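Jobs & Casual Work > Workshop / Bench / Packing

Bench hand wanted, phone stand and small accessories bench, Dritenstead

Sakach is looking for one person, possibly 2 if the right pair turn up, to join us at the Inskip Road unit from September. Part time to start. Writing this between deliveries so forgive the state of it.

The work: setting out, sorting and putting away phones and the stands they sit on. Small stuff, lots of it. Stands get lined up at the back of the mat, phones go in the middle, then on to the stands, then off again and back where they came from. Then again. If that sounds dull it might not be for you — some of us find it very restful.

You'd be looking after one bay and everything that belongs to it. Mat, stands, phones, hooks, basket. Keeping it the way the sheet says. Sheet is one page, Izzati Halim wrote it and it is clear.

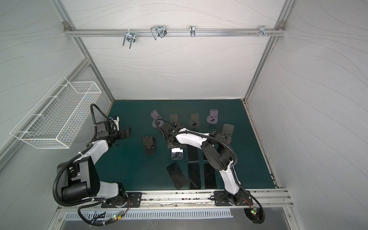
Stands along the back of the mat, lavender at each end and black between.

What you'd do on a normal shift

- Set the stands out in their row at the start, colours in the order on the sheet
- Check each round base sits flat, swap any that rock
- Wipe down the mat. It's dark teal and shows every bit of dust
- Phones out on the mat, counted in and counted back to the cupboard
- Keep the rail at the back tidy, clamps and hooks stay on it, don't borrow them for other bays
- Write up the log. Short sentances fine, handwriting must be readable
- Pack down, sweep, lights

Some days there's packing as well. Stands into sleeves, sleeves into cartons, label on the short side. We sent out 2,986 stands last year and would like to do more, hence the ad.

Hours and pay

Shifts start at 9 and we're done by early afternoon. Roughly 7 shifts over a fortnight, rota goes up in advance and we do try to stick to it. Hourly rate, paid fortnightly, we'll tell you the figure on the phone before you come all the way out here. Paid breaks. Kettle, microwave, a fridge that is fine.

You

- Tidy. Properly tidy, the sort who puts a thing back without thinking
- OK on your feet for most of a shift, stool available
- Steady hands, you'll be handling phones all day
- Can follow a layout and leave it alone even if you think yours is nicer
- Able to tell us when somthing has been dropped. We won't shout
- No experience needed. Shop, kitchen, library, stockroom, all good backgrounds

Not needed: a degree, a CV longer than a page, your own tools.

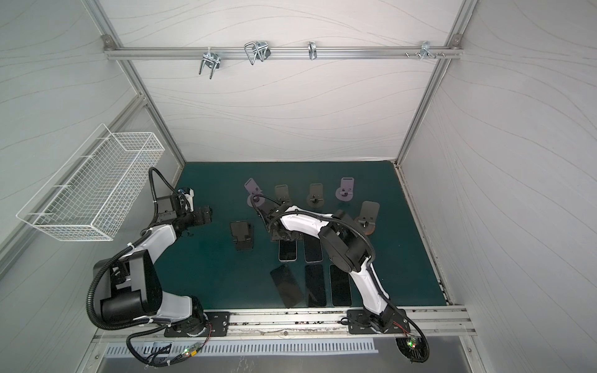
The bay: teal mat, hook rail across the back, wire basket on the left wall.

The basket is for whatever the day's sheet puts in it and nothing else. Not mugs, not gloves, not the tape gun. Parveen Mollah runs the bench and feels strongly about this. She'll be training you for the first couple of weeks, one bay to begin with, then a second when you're happy.

Getting here

The unit is behind the Prokitix building, green door, bell on the left. Bus stops at the end of the road. Parking yes, bikes can come inside. Step at the front entrance but level access round the side — tell us and we'll have it open. If you need anything different about the bench height or the seating just say, most of it can be changed.

How to apply

Drop a note in to the front desk for Darmawan Mangundap or ring and ask for Syafiqah Chong. Name, a number, when you're free, and a few lines about a job where you had to keep things in order. No form. We'll ask likely people in for a paid trial shift, which is mostly setting out and packing down a bay with Parveen, then a chat over a cup of tea.

Mornings are best for calls. After 2 the phone goes to the machine, leave a message, we do ring back.

Ad stays up until we've found someone. People who applied last time are welcome to try again, the job is a bit diffrent now and there are more hours in it. Pirmin Ammann deals with pay questions, same number, ask for the office.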